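Kakisari Indoor Play Center, Role-Play Area
Play equipment inspection: checklist and comments
Inspector: Begoña Llorente
Reviewed by: Alois Egger
Period: October

1. Floor and access
Mats flat, seams closed: PASS
Exit route clear: PASS
Comment: Mat seam at the shop counter was taped in the last period. Replace the mat before the next inspection.

2. Storage units (Nägeli)
Wall anchors tight: FAIL
Comment: 2 anchors on the book unit turn by hand. Unit taken out of use until refitted.

3. Loose parts

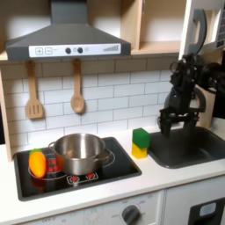 Loose parts are checked by hand for cracks, sharp edges and pieces that pull off. Any part that fits fully inside the small-parts cylinder is removed. Food pieces with separate-looking tops, such as the carrot by the pot, get a pull test on the leaves as well as on the body. Pot handles are checked for play at the joint.
Dress-up clothes, cords and ties: PASS
Shop set, coins: FAIL
Comment: Coins fit the cylinder. All 30 removed and discarded.

4. Fixed play units
Stable under side push: PASS
Edges and corners: PASS
Hanging items within reach, hooks blunt: PASS

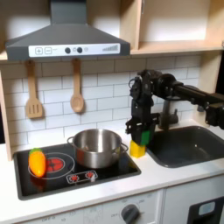 Play kitchen, hood and hanging utensils.

Comment: Wipe tile joints with the Prudico cleaner at the dilution on the label. Do not spray directly on printed panels.

5. Cleaning record
Log signed daily: FAIL
Comment: Several evening entries are missing. Josent to send a new log sheet with a column for initials.

Follow-up
Items 2 and 5 to be closed within 30 days. Egger to confirm in writing.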